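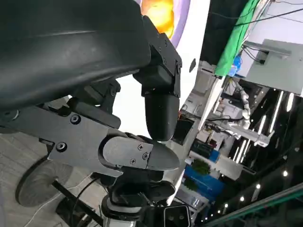 The gripper, nearly closed. Wrist camera, bay two.

Milagros Huenchumán had changed one number, and she did not like to be the person who changes one number at six in the evening.

The number was the waiting time between the two parts of the program. The first part looked for the object and decided where it was. The second part closed the fingers. Between them, for as long as she had worked at Voretti, there was a pause of 200 milliseconds. In the code, next to it, was a comment of three words: do not touch.

She had made it 190.

"Why?" asked Marius Ghiță. He was standing behind her chair with his coat already on.

"I wanted to see who wrote the comment."

"And this tells you?"

"No. But if something breaks, somebody will come."

He laughed and pulled a chair near. On her screen the fingertip hung over the lower finger, with almost no space between them. She knew this view better than the view from her own kitchen. She had looked at it through the whole September, when the planner sent the arm on long strange ways to reach a thing that was right in front of it. Marius called those ways the scenic route. Behind the fingers there was always the same green cloth and the same blue bottle, and after some weeks she did not notice them anymore, as one does not notice a picture at the dentist.

"Run it," Marius said.

She ran the test in simulation first, because she was careful also when she was being stupid. It passed 517 times. She scrolled to the end of the log, and there, under the last line, was a message which she had never seen.

Pause is shorter than 200. Are you in a hurry? Please ask Araceli.

"Who is Araceli?" she said.

Marius did not answer at once. He took off his coat and put it on his knees.

"Araceli Aguirre. She wrote the first controller, before we bought Plornora. The old camera was slow, and sometimes the position came late. So she made the hand wait for the eye. This is how she said it."

"But the camera is new. It does not need the wait."

"I know. Everybody knows."

"Then why did you keep it?"

"She stood there," he said, and showed with his chin the place next to the printer, "and counted under her breath when it closed. After she left, we still had the pause."

Milagros read the message again. Then she opened the file and put back the 200. Under the old comment she wrote a new line, with her initials: tested with 190, works, ask Marius.

"You can leave mine out," he said.

"No," she said, and saved it.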